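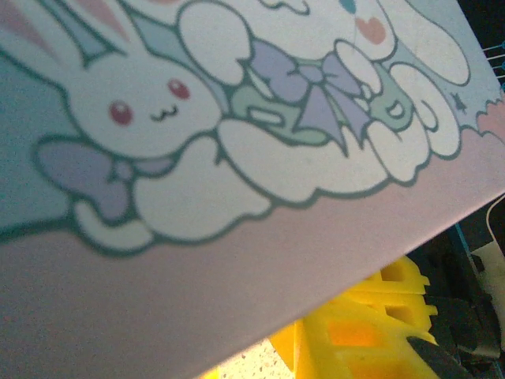

Antonina Dovhaniuk

Okay, I need to gush to people who will understand. I finally started on the craft shelf clear-out (the one I've been threatening since February) and the pink one with the bunny is the piece I can't stop looking at. The bunny sits on a puffy little cloud with a lavender bow under its chin, and there's a white puppy type over on the right with the floppiest ears! The outlines are a dark teal instead of black and I think that's what makes the whole thing feel so soft.

So, my question. I want to keep it out where I can see it. Do I stand it up on the shelf over the counter, or lay it flat and stack my sticker sheets on it? My counter is the pale speckled kind and pink looks so good on it that I'm leaning toward flat.

Joined July 2021 - Posts: 219

pipkinpaper wrote:
Stand it up!! If you lay it flat you'll have a pile of mail on top of it by dinner. Ask me how I know. That bunny has a tiny cat mouth and deserves to be seen.

greta_58 wrote:
I'm going to disagree with pipkin. Anything I prop up over a counter slides down sooner or later, and the corners take the beating. I lost a really sweet Meireles lid that way. Flat, on a shelf, with only light stuff on top. Washi is fine, a jar of buttons is not.

Antonina Dovhaniuk wrote:
Oh no, not the Meireles! Was that the one with the pears?

greta_58 wrote:
The pears, yes. I still have the bottom half and keep rubber bands in it.

tallmarrow wrote:
Is the second bow supposed to look like bat wings? The big one to the right of the bunny. I love it but now I can't see it as a bow at all.

Antonina Dovhaniuk wrote:
Ha, the tails do go out like wings! I'd been calling it the fancy bow. Bat bow it is.

pipkinpaper wrote:
greta, a plate stand fixes the sliding. I use the wire ones from Hollside, 2 in a pack, and mine have been up for ages with no trouble. Put a dab of museum putty under each foot if you have cats. Or kids. Or a husband who shuts cupboards like he's mad at them.

greta_58 wrote:
A plate stand is better than leaning it on the wall, I'll give you that. I'd still keep it away from the stove and the sink. Steam gets into printed board and it never lies straight again.

oonabird wrote:
Can I throw in a third idea? Hang it. I did my Gramia ones with those peel-off strips, five in a row down the hallway, and it makes me so happy every time I walk past with the laundry. Pastels look wonderful against a plain wall.

tallmarrow wrote:
Peel-off strips took the print right off the back of mine, so test one first. Skinham sells little corner clips that don't stick to anything. They show a bit at the front, though, and I'd hate to cover up any of that cloud.

oonabird wrote:
Good point, mine are blank on the back so I never had to think about it.

Antonina Dovhaniuk wrote:
You are all the best. I'm going to try a plate stand on the far shelf, well away from the kettle (heard you, greta), and if it wobbles even once it goes flat with the washi. The rest of the shelf is still a disaster - I have a whole drawer of ribbon ends to get through and I want to keep every single one.

pipkinpaper wrote:
Keep the lavender ones and tie a bow on the stand!

greta_58 wrote:
A small one, please.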